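Notebook, Bavdale bench -- Thu 8 February
Moisture pick-up in dried pasta, Nodum film against the old film
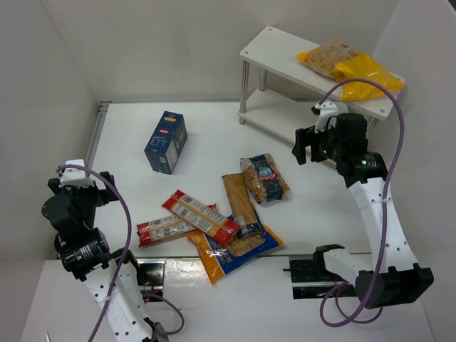 Wilf Tarrandale

Opened the humid cabinet at nine and weighed everything before the kettle went on. Short version: I don't believe the Nodum numbers yet, and I'm not sure I believe mine.

Background for anyone picking this up cold. Gokovura say their Nodum film lets through so little water vapour that dried pasta will keep its snap for an extra season in a damp storeroom. Their leaflet has one graph with no scale on the upright axis. Majimbun want to know whether it is worth paying more for. I said in January that we'd need a proper run and got half of one.

Set-up as before. Twenty bags of short pasta, half in Nodum and half in the old film, same batch, same fill. Warm and damp in the cabinet, door opened only for weighing. The hours counter reads 951 in total, of which 174 belong to this run. The rest is the crisps job and should be ignored.

Weights: both lots have gone up. Nodum bags have gone up less, on average, but two of the old-film bags did as well as the best Nodum ones, and one Nodum bag is the worst of the lot. Took that one out and squeezed it under water. Bubbles from the bottom seal, near the corner. So the film may be fine and the sealing poor, in which case we have spent all this time testing the jaws on the bagging machine.

Squeezed the other nine. One more leaker, very slow, could be the back seam. Dried it off and marked it L2. Have not done the old-film bags yet and must, otherwise I'm only hunting for faults on one side.

Snap test on a few pieces from the bad bag: they bend a bit before they break. Pieces from a good bag break clean. Did this with fingers, so it proves very little. The bending rig is still waiting for its load cell.

The balance bothers me too. The 600 g check weight read low first thing and came right after lunch, without anyone touching the levelling feet. Draught from the corridor, perhaps. The drift is smaller than the gap between the two films but not so much smaller that I'd sign anything. All of this morning's weights want doing again.

Somebody has written "Nodum clearly better" on the whiteboard. Clearly is doing a lot of work there. Rubbed it out.

To do:
Water squeeze on all old-film bags.
Reweigh the lot, check weight before and after.
Ask Gokovura for the scale on that graph, and what temperature they ran at. Second time of asking.
Get flat film from both rolls and test it in the cups, no seals involved. Should have been done first.
Move the cabinet log off the back of the crisps sheet -- it is already hard to tell which line is whose.

L2 and the bad bag are in the cold cupboard, top shelf. Please don't cook them.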